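What the Arm Does Not Ask

Opinion
By Solène Bailly
28/01/2023

I want to write about a small thing, because the big things about automation are already written by people who know more economics than I do. I work in the canteen and hospitality service of Dorgate, a company that makes parts for elevators. I am not an engineer. I came to this country as an adult and I learned the language mostly in kitchens, so please forgive me if I sometimes use a kitchen word for an office thing.

Since December we have in our service a robot arm. It is on trial, and the trial is run by a team from Skurusetti, the firm that writes the programs for it. The idea is simple to explain. Dorgate has 328 employees in our building and many meetings with visitors. Each meeting wants drinks. The drinks must be put out, the cups must be placed, and later everything must be taken away. The management would like that one part of this, the preparing of the drinks, is done by the arm, and that we, the people, do the rest.

When the news came, my colleagues divided in two groups very quickly. Ruairi Chisholm, who was in the service before all of us, said that in two years there would be no service at all. Odette Gautier said that it was a toy and it would be in a cupboard by the summer. I listened to both and I believed both, depending on how tired I was. Now I have worked beside the arm for some weeks and I think that they were both talking about the wrong question. They were talking about whether the arm will stay. I would like to talk about what happens to us while it is there.

First I must be fair to the machine. It is patient. To take a bottle by the neck, bring it over to a paper cup and stop at the right place is a thing I do without thinking, with a tray on my other hand and my eyes on the door. For the arm it is a serious piece of work. The people from Skurusetti repeat it with two cups, change the position of the cups, and repeat it again. They put pieces of colored tape on the table to remember where things should be. I did not expect to feel respect in front of this, but I felt it. I saw my own job cut in very small pieces, and every piece was harder than I had thought. 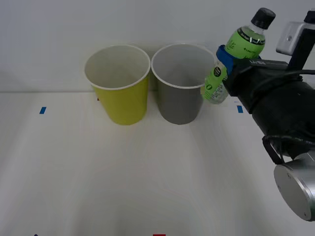

My pay slip has never said that what I do is difficult. It says "service agent, level 1". In the job description there is one line for drinks: "prepares and serves beverages". It took a group of educated people many weeks to teach one half of this line to a machine that costs, I am told, more than I will earn in a long time. I do not say this to be bitter. I say it because I think many workers in simple jobs should have the chance to see it. When a robot tries to learn your job, you see for the first time how much you know.

Gwenllian Pritchard leads the team from Skurusetti. She is a polite person and she always asks before she moves our things. In the first week she asked me how I know when a cup is full enough. I said that I look. She asked what I look at. I had to stand there and pour for her, and I discovered that I do not look at the cup very much. I listen to it a little, and I feel the bottle becoming lighter. Also I look at the person. For a visitor who is nervous and moves the hands a lot when speaking, I pour less. For Mr. Anier from the purchasing office, who takes pills at lunch, I pour a full cup and I put it on his left side.

She wrote down the first part, about the weight. She did not write down the part about Mr. Anier, and I understand why. There is no place for it in her work. But this is exactly the part which I am afraid to lose, and I am not speaking about my salary now.

A company sees the pouring and pays for the pouring. The other things came together with it, for free, in the same way as the smell comes with the bread. While I was pouring, I was in the room. I noticed that the heating was off, that someone was left without a chair, that a visitor did not understand the language and was smiling to hide it. I was in that position myself, in my first job here, and I know this smile. If the drinks are already poured when the people come in, and I come only at the end with a cart to collect the cups, I will not see any of this. The pouring will be done well. I believe this sincerely. But the room will have one person less who pays attention.

The management answers that I will have more time. This was the word in all the meetings, time. Inès Langlois from human resources explained it with a drawing on the board. The arm saves us up to 70 minutes in a day, and those minutes come back to us for "tasks with higher value". I asked which tasks. She is an honest woman and she said that the list was not ready yet. It is still not ready. What I see for the moment is that a part of the time went to the arm itself. Someone must bring its bottles, and put its cups in place, and wipe its table, and call the team when it stops. In our service this someone is me or Odette. So we serve the machine that serves the drinks, and I have no word for this in my job description either.

I do not want to make it darker than it is. There are good changes also, and an opinion article which hides them is not worth reading. My wrist is better. Before the big supplier days we used to open bottles one after another, the whole morning, and at night I could not hold a fork correctly. If a machine can take these mornings from me I will thank it with my whole heart. Ruairi has a bad shoulder for the same kind of reason, and he says that he would have liked to meet the arm 20 years ago. He says it with a bit of anger, but he says it.

And something changed in how people talk to us. Engineers from the upper floors come down to see the arm, and when it is not moving they begin to ask us questions. One of them has worked in the building for longer than me and asked my name for the first time. I was happy and I was a little offended, both together.

So what do I want? I have thought about it, because it is easy to complain and then go home.

I want that the people who do a job are in the room when it is decided which part of it goes to the machine. With us it was decided before. Somebody looked at the line "prepares and serves beverages" and cut it after the first word. Perhaps we would have cut it in another place. I would have given away the opening of the bottles, the carrying of the crates and the storage room in the basement, which is cold and where the lamp is broken. I would have kept the pouring. For an engineer this is maybe strange, to keep the part that the arm can learn and to give away a part that it cannot do yet. But nobody from the service was asked, so this strange idea was not on the board.

I want also that the time which is saved has an owner. If 70 minutes are saved, it must be written down whose minutes they are. My mother worked at the Hoarau laundry when the folding machines came. The women were told the same thing about time, with the same good intentions I suppose, and what came was more sheets. She never said that the machines were bad. She said that the sheets were counted and the women were not asked.

And I want that our knowledge is called knowledge. When I showed Gwenllian how I feel the weight of the bottle, I was teaching. In another profession this has a name and a line on the pay slip. I proposed it to Inès, that Odette and I receive a training bonus for the hours with the team. She did not laugh. She said that she would ask. I am waiting for the answer, and I mention it here in a public place so that it will not be forgotten on a desk.

Some readers will say that it is only drinks. They are right, it is only drinks. The elevators that we make are certainly more important, and if one of 1,000 cups is poured badly, the only result is a wet table. But I think that a small job is a good place to learn how to do this correctly. In our building there are also people who check parts, people who answer the telephone, people who prepare the invoices. For them too a line in a job description will be cut somewhere, and it will be cut by someone who did not do the work.

The trial continues until the summer. After that the management will decide, and I will be told. Until then I bring the bottles in the morning and I put the cups where the tape says. For the meetings in the large room I still pour by hand, and last week Mr. Anier moved his papers to the right when he saw me coming.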